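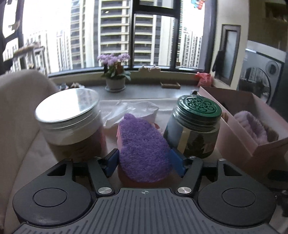

Questions from tenants about clearing and cleaning before a move, answered by the Mudevside building office. Updated Sep 11, 2026.

## Do jars and canisters have to be emptied before the movers come?

No. Dry goods can travel in their own jar if the lid screws down properly. Pull-off lids should be taped. Anything with oil or brine in it goes in your own car or gets used up first.

## What's the best way to get a sticky label off a glass jar?

Fill the jar with warm water, stand it in the sink for half an hour, then rub with a mesh sponge and a bit of dish soap. Leftover glue comes off with cooking oil. Keep the sponge you use for this apart from the one for your dishes.

## Can I wash a mesh sponge?

Yes. Rinse it well, squeeze it out and stand it on end to dry. Throw it out once the mesh starts to tear.
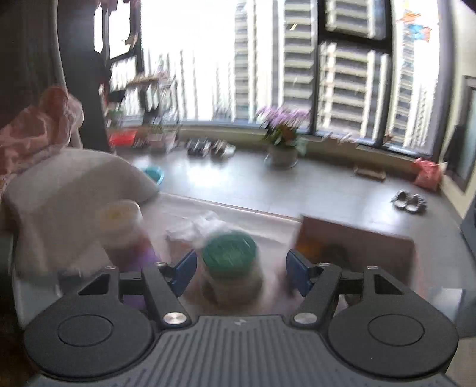
## How should I sort what's on the table?

Put lidded jars together at one end and soft things in an open box at the other. Don't set jars on top of slippers or scarves, even for a minute. Crumpled tissue can be kept for wrapping if it's clean.

## Can I leave the box open?

While you're still filling it, yes. Fold the flaps in before it goes to the elevator. A small cardboard box shouldn't hold more than two full glass jars.

## What about plants on the windowsill?

Movers from Brostitz don't take potted plants. Carry them down yourself, with the saucer packed separately. In April and later in spring they can wait in the lobby, but it's too drafty there in winter.

## Do I need to clean the sill and the upholstered chairs?

The sill, yes. Wipe it with a damp cloth and dry it so the colour doesn't go streaky. Chairs that came with the unit only need vacuuming. Please don't use bleach on pale fabric.

## Where do unwanted jars go?

Glass goes in the grey bin in room 31, with the lids off. Full, unopened food can be left on the shelf beside it.

## Who do I ask about something else?

Emiliano Saavedra in unit 413. Leave a note under the door if he's out.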